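Search tips Go

Folding Laundry With Grippers: Notes for New Demonstrators

Last updated: March

You have folded laundry all your life and assume this qualifies you. It doesn't, much. Your fingers cheat constantly, and once you swap them for a pair of jaws in each hand you'll discover how often.

Before you start, hold both grippers over the work surface and open and close them a few times. Check your lights. Helge Lie once recorded 17 folds with one unit switched off, and they were lovely folds.

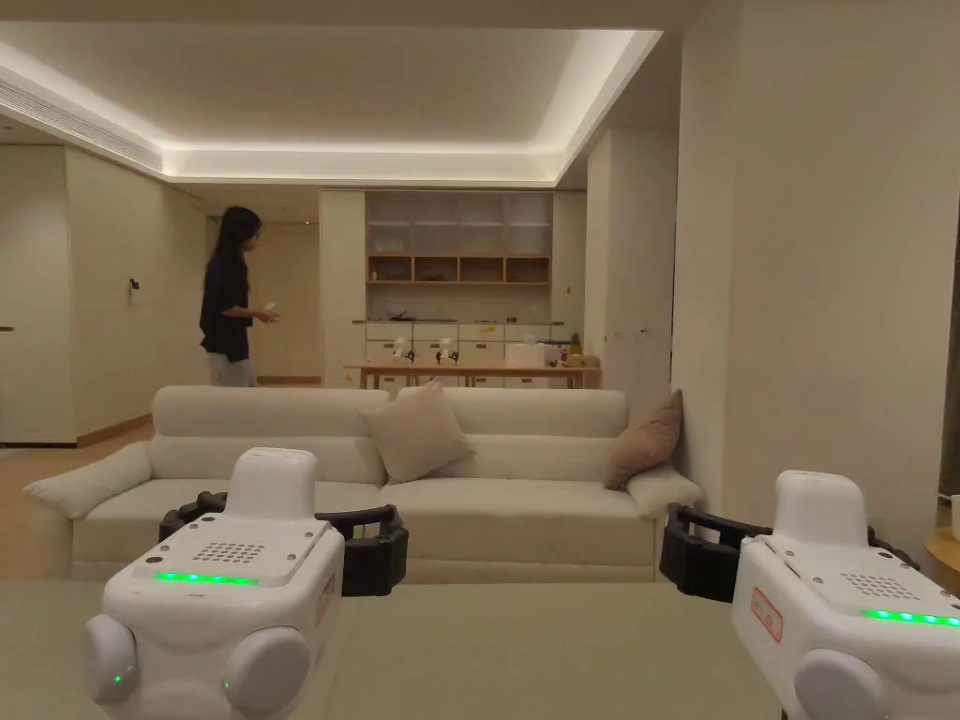
Pick a flat surface at a height you can stand at until lunch. Smooth the cover with your forearms first. A wrinkle you'd never notice by hand will catch a fingertip and come along for the ride.

Pinch near the hem and lift before you pull. Beginners go in deep and grab a fistful, then wonder why the sleeve arrived too. If you've got a wad, let go, back off and start the take again. Shaking it loose teaches the robot to shake things, and it will be a very good student. 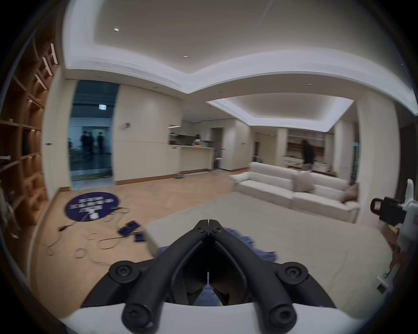
Knits are the worst. They stretch to please you and then spring back somewhere else. Take a corner in each gripper, draw the fabric out until it's taut, and stop there. Man-lok Chang's rule is to count one beat before lowering, and his shirts do come out squarer than mine.

Lower the far edge first. Open the jaws all the way before you move off, or you'll drag the whole thing back toward your stomach.
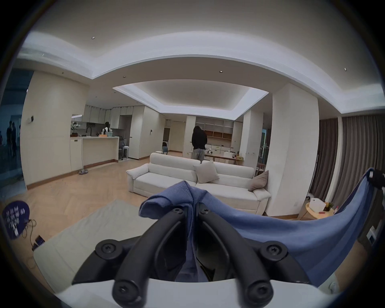

Other people will walk through the room. Let them. Keep your eyes on the cloth and don't wave with a gripper - it records that too.

Vary where you begin. Left side, near edge, slightly crooked, inside out. We threw away most of our first 500 takes at Grastville because every shirt started in the same spot, and the model could fold beautifully provided the laundry never moved an inch. 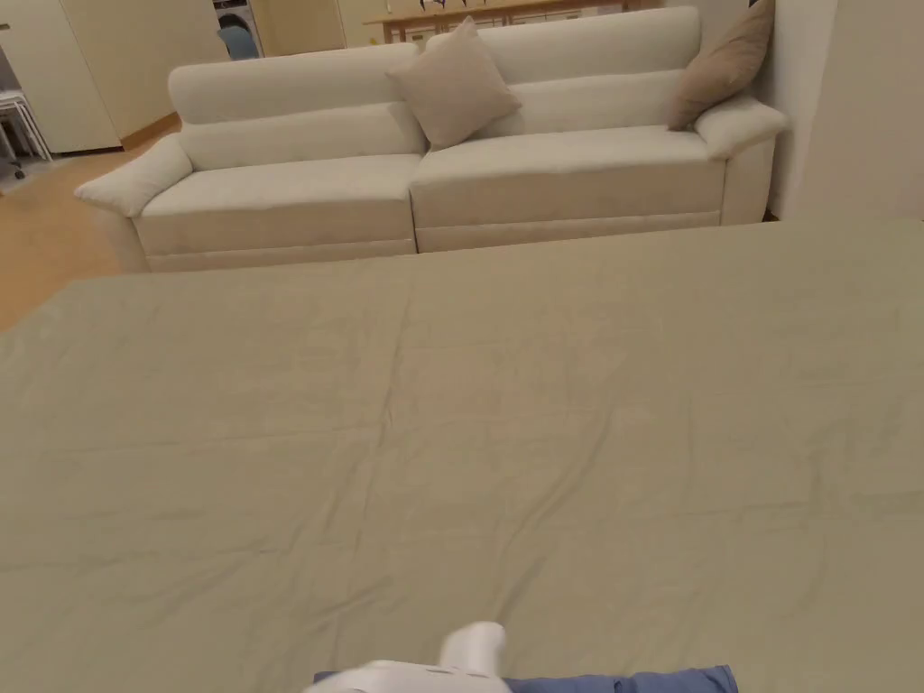

Keep a steady pace, slower than you'd fold at home and faster than you would for your mother-in-law. Rest your wrists every 20 minutes. Wipe the fingertips with a dry cloth when they start picking up lint.

Fitted sheets are on a separate page, which I keep meaning to write.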